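I have been meaning to write about our new place since September, and I keep getting distracted by the boxes. So, quick update before I lose another evening to bubble wrap!

We are in. Maeve handed over the keys at 7 in the morning (she is a monster, I love her) and by lunch Damilola had already claimed a corner and plugged in the kettle. The old room was so dim that I wore a headlamp to find the stapler. I am not kidding. So the first thing I did was stand in the middle of the floor and look up, like a tourist in a cathedral.

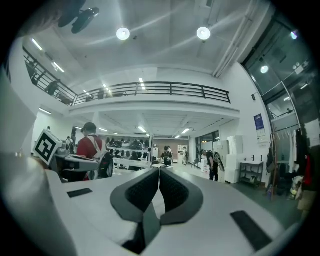 Look at that ceiling! Round lights, tube lights and the mezzanine with its black railing.

The mezzanine is already a point of debate. Amarachi wants it for desks, I want a couch and a rug up there, and Sølve wants to store his 2000 paper samples on it, which, no. I like the railing just as it is, although Damilola keeps threatening to hang plants from it (trailing ones, the kind I always kill).

And white walls everywhere! I know some people find them cold, but after years of mustard yellow I could kiss them. There's a blue poster up on one of them under the big windows and I have decided it stays, because it is the only bit of color we have so far and I'm too tired to shop for more.

Still on my list: a doormat, hooks for coats, and a shelf at least 60 inches wide for the Datberg binders. I also need to find the box with the mugs. We've been drinking tea out of measuring cups and Amarachi says hers tastes better that way.

More when I've unpacked!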